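Jollero Block Bin, notes on the data

519 records of red blocks in a grey metal bin. The task sheet calls the layouts "random." I doubt it. In 113 of them the blocks sit in nearly the same spots, and I wouldn't trust a score that counts those twice.

Known gaps
One bin, with a scuffed, worn floor. Anything tuned on it may have learned the scratches.
Block weights: never logged.
Labels were checked on 12 records, which is thin.

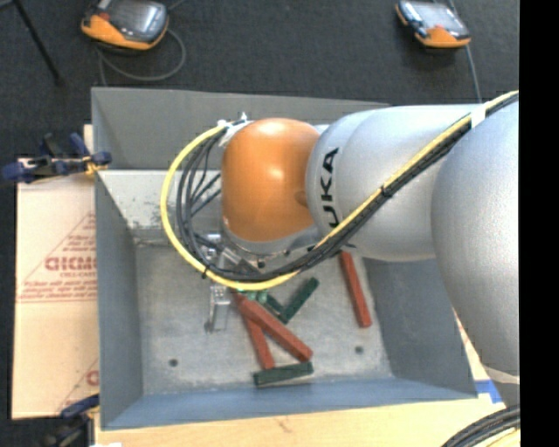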